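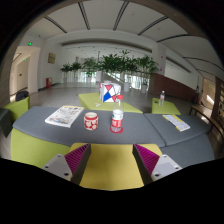 Figure 1. Hand-held gripper with fingers open, lobby seating area. Bottle with red cap between and beyond the fingers.

Unit 2: Failures that begin in the demonstration data
Course notes, M. Donnelly

This unit follows one fault from symptom to cause. The case is the Plirville lobby trial, in which an arm was trained on demonstrations made with a hand-held gripper and then set to pick up drinks bottles from padded seating. Read Cameron Kerslake's incident report before the Saturday session.

2.1 The symptom
During evaluation the arm closed on a bottle, lifted it and let it slip. The bottle fell to the floor and rolled under a seat. The arm carried on to the drop-off point with its fingers shut on nothing and reported the task complete. No one was hurt. The fault was logged as a dropped load with a false success report, and the two parts should be treated separately.

2.2 First diagnosis (wrong)
The finger pads were blamed. Both were replaced and the trial was repeated. The drop occurred again at the same stage of the lift. Till Baumgart then compared the recorded finger widths with the commanded widths and found that the two disagreed by a constant amount.

2.3 Cause
The width scale had been set on one hand-held unit and copied to a second. On the second unit the finger brackets had been refitted after a repair, and the zero point had moved. Of 1480 demonstrations, 473 were recorded on the refitted unit. In these, the stored width at contact was greater than the true width. The trained policy learned to stop closing too early on some approaches.

A clear bottle on a soft surface makes the error harder to catch. The surface gives under load, and the outline of clear plastic is weak in a wide-angle view. Compare the cap and label in Figure 1 with the body of the bottle.

2.4 Why the success report was false
The task was marked complete on arm position alone. Finger width was logged but not checked after the lift. A shut gripper and a loaded gripper therefore gave the same result.

2.5 Corrective action
The 473 recordings were withdrawn. Baltasar Barrios corrected and restored 209 of them, where a full close at the start of the recording gave a usable zero. The rest were discarded. A width check now follows every lift, and the arm stops if the reading falls below the set limit.

Exercise
Draw a fault tree for the dropped load, and a separate one for the false report. Mark any event that appears in both. Hand in to Inmaculada Campos.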